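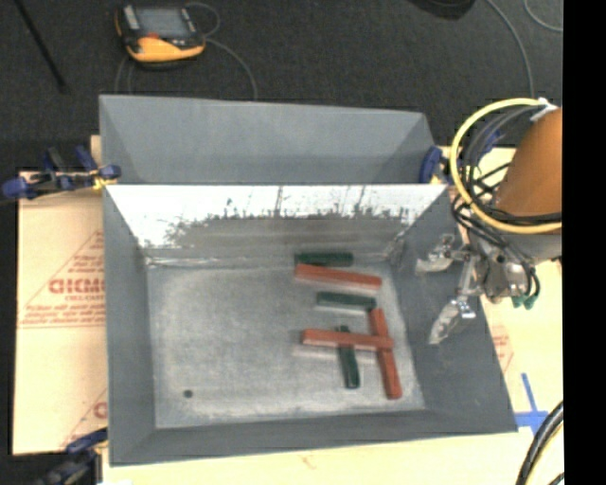 ## 4. Loading and clearing the block bins

This section covers filling a metal bin with sorting blocks, separating them by color, and cleaning the bin between batches. Read section 3 (Leveling) first if the bins have been moved.

### 4.1 Loading

1. Set the two bins edge to edge on the Proltbridge base, walls flaring upward.
2. Check that the floor of each bin is clear.
3. Lower the blocks into the front bin by hand. Do not drop them from above the rim.
4. Spread the blocks until each one can be gripped by its sides. Blocks may lie at any angle.
5. Enter the batch number on the log sheet (form 207).

**Note:** Red and dark green blocks are the same part in two colors. Order both under part 1442.

**Caution:** A block resting across others can slide when the one under it is pulled. Always take the top block first.

### 4.2 Sorting

1. Remove any crossed blocks and lay them flat on the open part of the floor.
2. Move the red blocks to the rear bin.
3. Leave the green blocks in the front bin and push them toward one side wall.
4. Compare the totals with the log sheet.

If a block is wedged against the foot of a wall, slide it toward the middle before lifting. Do not pry it with a metal tool.

### 4.3 Cleaning

1. Empty both bins.
2. Wipe the floors and walls with a damp cloth and mild soap.
3. Brush out the seams at the corners.
4. Dry fully before reloading.

Scuffs and pale patches on the floor are normal wear. Replace a bin if a wall is bent or a seam has opened. Replacement bins ship with a Gasteck rim strip, 13 mm wide; fit it as described in section 6.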